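An Evening of Accordion in Drukdale

I did not plan to write about music this month, but the concert stayed in my head for many days, so I will try. My English is slower than my ears, please be patient with me.
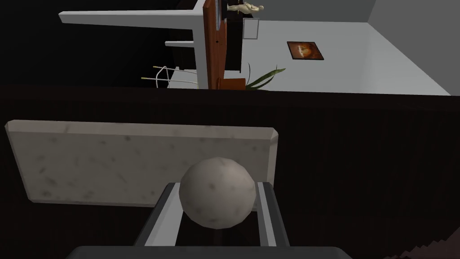 Posted by the author of this blog on Thursday, December 10, 2020
Filed under: Music, Small Concerts

The concert was a live stream from the old grain hall in Drukdale. The Jindau Trio played: accordion, violin and double bass. I have known their recordings since my student years, when I bought their first disc in a shop which sold mostly bicycle parts. I paid too much for it and I was happy.

The program had 10 pieces. They began with three slow dances, and I must say that the first one was a little nervous. The violin was too near to the microphone and the bass was hard to hear. By the second dance somebody had corrected this, and from then on the sound was very good, also with my cheap headphones.

What I like most in this trio is how they wait. The accordion holds one low note, the bass comes under it, and the violin does not hurry to enter. In the piece called "Roson" this waiting lasted so long that I looked at my screen to check if the stream was broken. Then the melody came, very quiet, and I had to put down my tea.

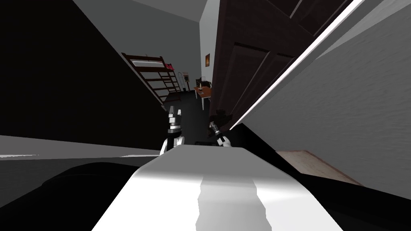

The second half

After a pause of 16 minutes they played the long "Egilsson Suite," which I had heard only once before, in June, in a shorter version. It has five parts. The fourth is a fast polka and I think it is the weakest, because it repeats its joke too many times. The last part is a kind of lullaby, and there the bass player used the bow for the first time in the evening. It is a warm and dark sound. I wish he would use it more often.

A ticket for the stream was 40 crowns, and the page said that 2,000 people were watching. For accordion music this seems to me a very big number! I wrote "bravo" in the chat and it disappeared at once under all the other bravos.

The recording can be watched until the end of the month. If you have time for only one piece, please choose "Roson," and use headphones.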